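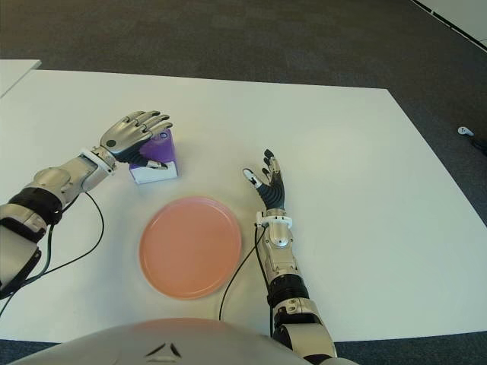

How many times must a person show a machine the same thing before it learns?

More times than the person would like, and the first hundred are mostly for the person.

This was written on a paper card above the coffee maker at Fivow, and when I started there in March I believed it was a joke. Dean Oakley had written it. He was the one who trained new operators, and he gave me the card to read before he gave me the headset.

"You will take the box and put it on the plate," he said. "Then you take it off and put it somewhere else. Then you do it again."

"What is in the box?"

"Tissues."

I had worked eleven years in the laundry of a hotel in Pleston, folding. I thought that repeating would be easy for me. But in the laundry my hands knew the way by themselves and I could think about my sister, or about dinner. With the robot it was different. When I thought about dinner, the robot's hand slowed down over the box and stayed there, and the recording kept my dinner inside it.

Dean watched my first day of recordings and deleted almost all of them.

"You hesitate here," he said. "And here you go back. If it learns from this, it will hesitate also. It will think that hesitating is part of the job."

"Maybe it is part of the job."

He did not laugh, but he saved that one in a separate folder. I saw the name of the folder later. It was called Maybe.

The second operator was Trevor Naylor, who sat at the station by the window. Trevor was fast. He talked with the robot while he worked, very low, as some people talk with a horse. At the end of my first week he had 1,511 good recordings in total and I had 439 attempts, with six accepted. I wrote the six on my hand with a pen so that I could show it to my sister. She asked if it was six dollars.

"How do you do it?" I asked Trevor.

"I don't pick up the box," he said. "I pick up the box the way I would pick it up if I had never heard of Dean."

I tried this. It took me two days to forget Dean, mostly because he stood behind my chair. Then one afternoon, at twenty past four, he went to a meeting with the people from Wainwright, who were paying for the project, and the room became quiet. I put on the headset. I took the box as I took a pillowcase from the hot pile, from the side, with the thumb first. I set it on the plate. I moved it to the corner of the table. I did it again, and I did not look at the counter.

When Dean returned, it was dark outside and Trevor had gone home. Dean sat down with his coat still on and watched everything I had made. I stood near the door with my bag. I could hear him pressing the key – accept, accept, accept.

"What is this with the thumb?" he asked.

"It is from the laundry."

"All of them have it."

"Should I repeat them?"

He played one more. "No," he said. "Leave it."

In the summer they trained the model and we all came to look. Trevor brought a folding chair. No one wore the headset now. The robot waited, and then its left hand went out to the box, low and from the side, with the thumb first. I felt my own thumb move inside my pocket.

"That's you," said Trevor.

Above the box the fingers stopped. It was a very short stop. I looked at Dean, because I knew this stop, and I knew which folder it came from.

"I put a few of those in," he said. He was looking at the robot and not at me. "I wanted to see."

Then the hand closed, and Trevor moved his chair closer.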